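Dos pinzas, un destornillador y muchas promesas

Enero de 2026

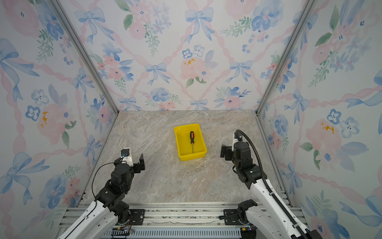 Llevaba meses leyendo que las pinzas paralelas baratas ya están «al nivel» de las caras, y como no me creo casi nada de lo que pone en una ficha de producto, pedí dos juegos de dedos y me puse a compararlos. Unos son los que vende Navar, rígidos, con una almohadilla fina. Los otros son los de Parri, que según el folleto se adaptan a «cualquier geometría». Cualquiera. Ya veremos.

La prueba es tonta a propósito: coger un destornillador de una bandeja, levantarlo y volver a dejarlo dentro. Elegí el destornillador porque es una pieza traicionera. El mango es gordo y pesa, la varilla es fina, y si lo agarras por donde no toca se te va de punta. En los vídeos de demostración siempre cogen cubos. Con cubos funciona todo.

Hice 327 intentos con los dedos de Navar, repartidos en varias tardes, y acabaron bien 193. Fuera de ese número quedan los intentos en que el destornillador se levantó pero giró dentro de la pinza y volvió a la bandeja de cualquier manera, que en algunas comparativas que he leído contarían como éxito. Aquí no. Si yo le pido una herramienta a alguien y me la tira, no digo que me la ha dado.

Con los de Parri solo llevo 57 intentos, así que no voy a dar un porcentaje. Sujetan mejor el mango, eso se nota enseguida. En la varilla van peor: el dedo blando se deforma y la pieza se escapa por abajo. En el folleto, por cierto, no sale ni una varilla.

Lo que más tiempo me ha quitado es el controlador. El de Clirnby deja fijar una fuerza máxima de cierre, pero cambiarla a mitad de movimiento tiene un retardo que no aparece documentado. Escribí al soporte en octubre y me contestaron que actualizara el firmware. Actualicé. Sigue igual. Perdí unas 8 horas en descartar que fuera culpa mía, y todavía me queda la duda con uno de los cables.

Melina Tsakiris, que usa el mismo controlador, me escribió que a ella le mejoró bajando la velocidad de aproximación. Lo probé y sí, algo mejora, pero entonces cada ciclo se hace eterno y me pregunto qué estamos midiendo. Despacio, con luz fija y con la bandeja siempre en el mismo sitio, casi cualquier pinza parece buena.

Me falta repetir la serie moviendo la bandeja entre intentos y usando los dos brazos, uno para sujetarla y otro para coger. También quiero probar la cámara de muñeca de Durcombe, aunque el precio me parece un chiste y el soporte viene aparte.

De momento no recomiendo cambiar nada. Si ya tenéis los dedos rígidos, quedáoslos y gastad el dinero en almohadillas de repuesto, que las mías ya están pidiendo relevo.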